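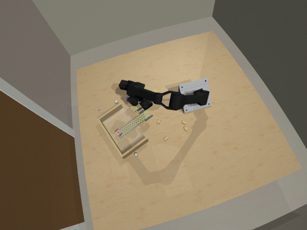

3.2 Le rangement du soir

J'en viens au point qui m'a le plus amusée pendant cette enquête : la façon dont les familles rangent leurs jeux de société (ou ne les rangent pas !). Avec Hatice Ertürk, j'ai passé mes soirées de décembre chez les joueurs de Hirdale, et je peux vous dire que la boîte d'origine a la vie dure. Sur les 230 foyers interrogés, beaucoup la gardent même éventrée, scotchée aux quatre coins, avec la règle pliée à l'envers dedans.

Les petites pièces, c'est une autre affaire. La figure 1 montre le cas classique, un plateau de bois peu profond, quelques éléments dedans et des petits cubes restés à côté, sur la table. Chez Müzeyyen Kocabaş, on appelle ça « laisser dormir la partie », et j'adore l'expression. Elle rejoint ce que Phan décrit comme un rangement suspendu : on compte bien reprendre jeudi, alors on ne touche à rien.

Figure 1. Petites pièces dans un plateau et hors du plateau (vue de synthèse).

Je reviens sur les disputes entre frères et sœurs en 3.3.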